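Bon, je me lance, petit fil sur les prés salés parce que ça fait trois fois qu'on me demande ce que je fabrique les pieds dans la vase avec un carnet. Installez-vous, c'est un peu long (et il y a des crabes).

Un pré salé, ou schorre si vous voulez frimer, c'est la partie haute du marais, celle que la mer ne recouvre qu'aux grandes marées. En dessous il y a la slikke, la vase nue, inondée presque à chaque marée. Entre les deux, une marche parfois franche, parfois une pente où on ne sait plus trop où on est !

Le coin que je suis, c'est l'anse de Vinar, juste derrière la digue de Viltdale. Elle n'est pas bien grande, on en fait le tour en une matinée si on ne s'arrête pas. Je m'arrête tout le temps.

La première plante qu'on croise en montant de la vase, c'est la salicorne. Une annuelle, donc elle repart de graine chaque printemps, et au début on dirait des petits cure-dents verts plantés n'importe comment. En novembre tout vire au rouge, c'est mon moment préféré de l'année (avec la soupe).

Un peu plus haut, la spartine. Alors là, sujet sensible. La spartine anglaise forme de grosses touffes raides qui piègent le sédiment, et elle avance, elle avance... Chez nous elle a pris un bout de vasière où les bécasseaux venaient manger. Certains voudraient l'arracher, d'autres disent que ça protège la digue. Moi je change d'avis à chaque sortie.

Puis l'obione, qui borde les chenaux avec son feuillage gris argenté un peu farineux. Elle aime les berges bien drainées, elle déteste qu'on la piétine. Si vous voyez un ruban gris qui serpente au milieu du vert, suivez-le des yeux, il y a un chenal dessous. N'y allez pas, j'y ai laissé une botte.
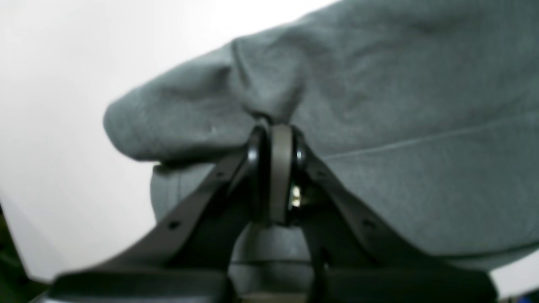 Du gris tout doux, plis compris.

Et la lavande de mer ! Qui n'est pas une lavande du tout, c'est un limonium. Floraison mauve en été, des abeilles partout, et ses feuilles rejettent le sel par de minuscules glandes. Par temps sec on voit les cristaux à l'œil nu. J'ai léché. C'est salé.

Côté bêtes, ce qui m'épate ce sont les poissons. À marée montante, les jeunes bars remontent les chenaux pour se gaver de petits crustacés, puis redescendent avec le jusant. Quelques heures de buffet et hop, retour au large. Quand on coupe un chenal avec une buse trop petite, on leur ferme la cantine.

C'est justement l'idée du projet Salian : rouvrir une brèche dans la vieille digue intérieure et laisser la mer reprendre le polder. Sur le plan affiché en mairie, l'ouverture peut aller jusqu'à 40 mètres. Au début ce sera moche, je préfère vous prévenir, de la boue et des herbes mortes. Ensuite la salicorne arrive toute seule, les graines flottent.

Pour ceux qui veulent voir, il y a une sortie le 5/6/25, départ du parking de la digue, 3 kilomètres aller-retour, bottes obligatoires. Les inscriptions passent par Pledgate, c'est 5 euros et ça paie les panneaux du sentier. Les chiens restent à la maison s'il vous plaît, les gravelots nichent par terre et leurs œufs ressemblent à des cailloux.

Ah et on m'a demandé pour la cueillette : ici la salicorne à la main c'est toléré pour sa consommation perso, mais renseignez-vous chez vous, ça change d'une commune à l'autre. Ciseaux, pas d'arrachage, et on ne prend que les pointes.

Je mettrai la liste des plantes du schorre à la suite dès que j'ai remis au propre mon carnet, il a pris l'eau.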